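Histix laundry handling project, progress report for Kombo
Prepared by Gladys Nyanda, Brornasbridge

Dear Caroline, thank you for being so patient with us, and here at last is the fuller account I promised. 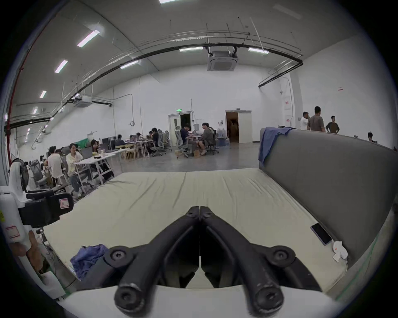
Page last changed: Saturday, August 19, 2023

We had planned 200 cloth-folding runs with the hand-held grippers and we have kept 62. Another 17 had to be thrown out when Upendo Magesa spotted that the jaws were closing a little later than the log said they were. Every file looked perfectly healthy, I'm sorry to say, so the fault had been with us since May.

Gadisa Kassa has stripped one gripper down and suspects a worn joint in the jaw linkage, though he would like to see a second one before he swears to it. Until then each kit gets
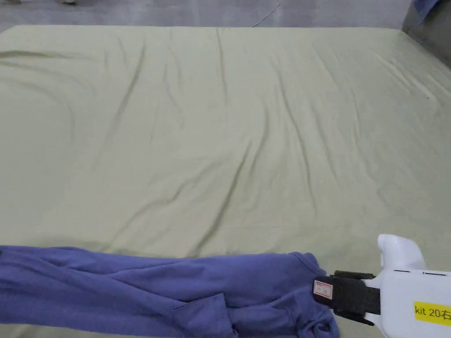

a slow open-and-close check before it goes near any cloth, and Nyokabi Sang signs the sheet. It is a bit of a bore, but people have been lovely about it!

No fingers have been pinched. I would still like to order spare linkages now, if you can agree it. 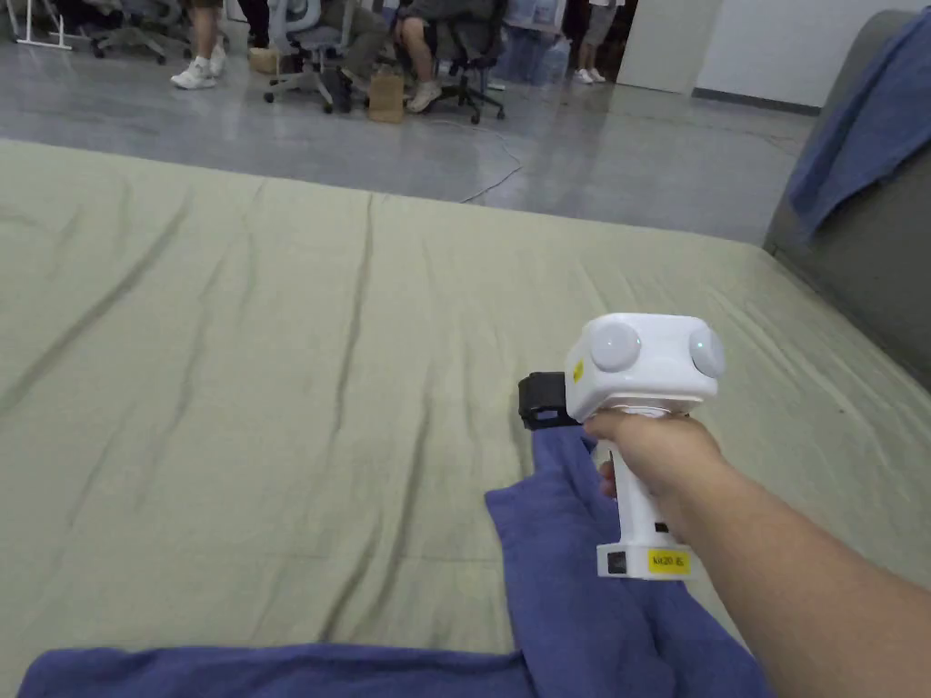
Gripper closed on a blue towel, kit 20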